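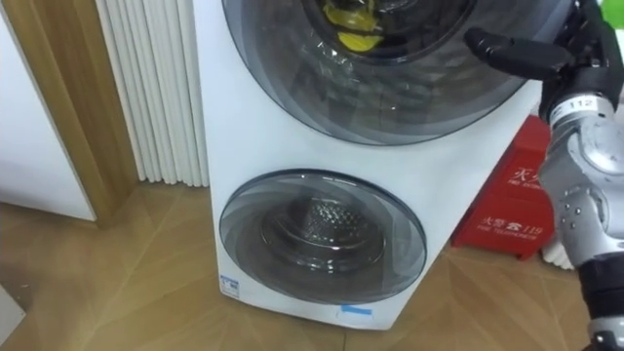 Small loads and large ones, one drum above the other.

The Sweater Comes Back: Rosimeire Vieira on Making Clothes Last

Rosimeire Vieira has my cardigan inside out before I've got my coat off. She holds the elbow up to the window and pulls it gently in two directions.

"You lean on a desk," she says. "Left side. Look, the yarn is half gone, but the loops are all still joined up. I love catching them at this stage!"

She has been mending clothes in Jestine for most of her adult life, first at a dry cleaner's, then from her kitchen, and now at Dullura, the narrow shop on the hill with thread cones stacked to the ceiling. I went to talk about darning. We got to darning eventually, but what she wanted to talk about first was washing, and I'm so glad she did, as I've been doing nearly all of it wrong.

"People bring me a hole and they think the hole is the trouble," she says. "I ask how they wash it. Then they look at the floor."

Her rules are short. Wash less often. Air things overnight on a hanger by a window before you decide they're dirty. Turn almost everything inside out, zip the zippers, hook the bras. Use half the detergent you think you need, and with soft water use less than that. "Soap that doesn't rinse out stays in the cloth and holds on to dirt. You see a gray towel, stiff like cardboard? Wash it again with no soap at all and watch the suds come out. Everybody should do this once. It's fantastic."

What about fabric softener? She makes a noise I can't spell.

"On towels, never. A towel has one job. On a sports shirt, never. If you like the smell, put the smell in the drawer."

She grew up in a house where laundry took up a whole day and involved a stone sink, her grandmother and a blue bar of soap that she can still smell if she closes her eyes. The sheets were spread out on the grass afterward, flat in the sun. Her grandmother would go back and sprinkle them with water as they dried, then let them dry again, and that was how she got them white. Vieira tried it here when she first moved, on a patch of lawn behind her building, and a neighbor called the landlord.

"I was so embarrassed. But the sheets were beautiful!"

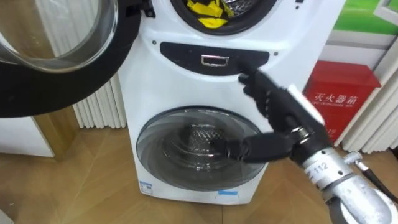
The other thing she asks about is sorting. Most of us sort by color and stop there. Vieira sorts by color, then again by weight, and she thinks the second sort matters more. A pair of jeans going around with a thin T-shirt is, in her words, "like putting a big dog in with a kitten." The zipper scrapes, the heavy seams rub, and by spring the T-shirt has those tiny holes at the front that everyone blames on moths.

"It's almost never moths," she says. "It's the belt buckle, or the kitchen counter, or the jeans. When it's moths, you know. They like the dirty places, under the arm, where you dropped the soup."

For real moths she puts the sweater in a sealed bag in the freezer for two weeks, takes it out for a day, and puts it back for another week. Cedar smells nice, she says, and she has some herself, but she wouldn't trust it with anything she cared about. Brushing is better. She keeps a soft clothes brush on a nail by the door and goes over wool coats with it, collar first, then down along the seams and under the pocket flaps.

Her own records are in a ledger with a green cloth cover. Each piece gets a line: what it was, what was wrong, which yarn she used, whether she'd do it the same way again. She's on page 264. She let me leaf through it, and I could have stayed there all afternoon. "Navy crew, cuff, used the gray, wrong gray." "Child's blanket, satin edge, replaced, kept old edge for mother." One line only says "No," underlined twice. She wouldn't tell me what that one was.

She gets through around 400 pieces in a year, with a rush every September when people pull their wool out of storage and find out what happened to it over the summer. Alcides Assunção comes in then to help with the hems and zippers, so she can keep to the knitwear. He was a tailor for years and has opinions about her scissors.

"He says I keep them too tight. I say bring your own."
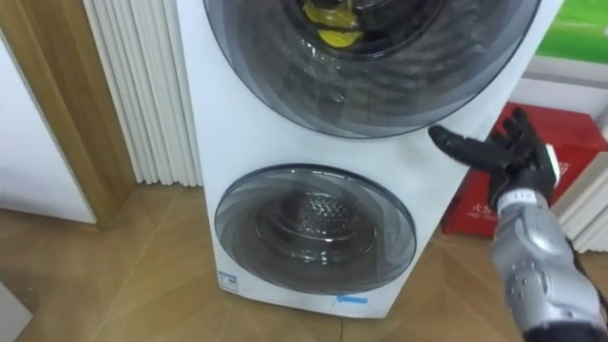 Jade Morin

So, darning! Vieira starts me on a sock, stretched over a smooth wooden mushroom with the handle worn dark. She likes a contrasting yarn for beginners so they can see what they're doing, and mine is orange. You begin well outside the hole, in the good fabric, and run a line of small stitches up, then a line down, leaving a tiny loop at every turn. The loops are there because the yarn may shrink a little in the wash, and without them the whole patch puckers.

"Outside the hole, further, further. You're being polite. Go into the strong part."

Then you turn the work and weave across, over one thread and under the next, packing each row close with the tip of the needle. It took me most of an hour to close something the size of a quarter. I was ridiculously proud of it. Vieira turned it over, looked at the back for a long moment and said it would hold.

I asked her whether it makes sense to spend an hour on a sock. She's been asked before, clearly, and she doesn't mind the question.

"This sock, maybe no. It's a practice sock. But now you have the hands. Next time it's a sweater from your aunt, and you're not afraid of it."

She's not strict about what deserves saving, either. Some things she sends home. Cheap leggings that have gone sheer at the knee, elastic that has turned to crumbs, a sheet worn through down the middle (although a sheet like that can be cut in half lengthwise and sewn with the outside edges joined in the center, and she has several on her own beds). When a shirt is done, she takes off the buttons and cuts the rest into squares for cleaning windows. The buttons live in jars by color, and children who come in with their parents are allowed to pick one to keep.

Before I go, I ask what she'd like people to do this week, if they only do one thing. She thinks about it while threading a needle without looking.

"Check the pockets," she says. "And the label. Then read the label again, the little pictures on the back. Yes, I know. Nobody wants to read it. Read it."

My cardigan is staying with her until the elbow is done. She's picked a green that's close to the original, one shade brighter, and I've been told to sit on the other side of my desk.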